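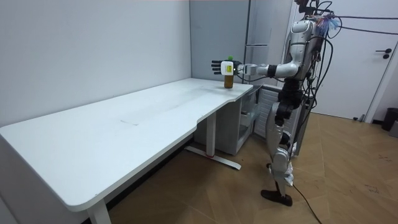
Figure 4. The humanoid at the desk with a bottle in its right hand, open day, Tuvorska lab.

Home | Issues | Authors | Search

5.2 What we saw at the open day

I went to Tuvorska expecting a slide talk and got a working room instead – a desk, a fridge and a robot handling drinks. Our hosts ran the Rolier controller all afternoon, and 80 visitors came through in groups of nine. 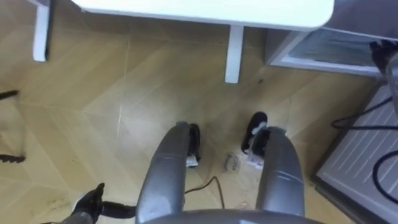 4 min read

I asked far too many questions about foot placement. The team keeps the stance fixed during a grasp, and I'd like to see that tested at Zolarthorpe too.

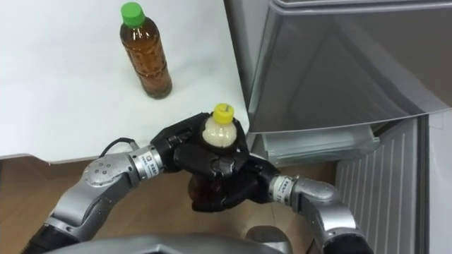
Most people in my group wanted to talk about hands. So did I! We score one-hand and two-hand grasps separately (see Section 6), and the visit made me surer of that choice.
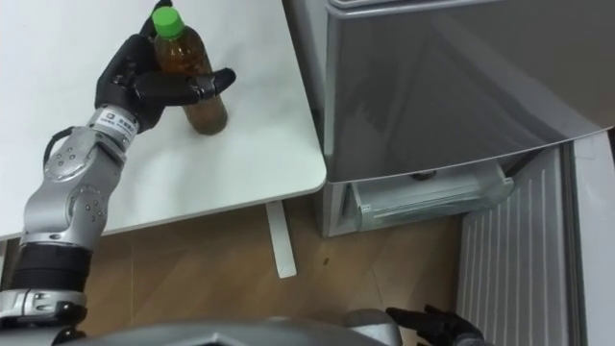

Our own log from the day holds 2468 entries, and we kept 2000 of them for the analysis below.

Contact | © 2021 Cabello Papers | Back to top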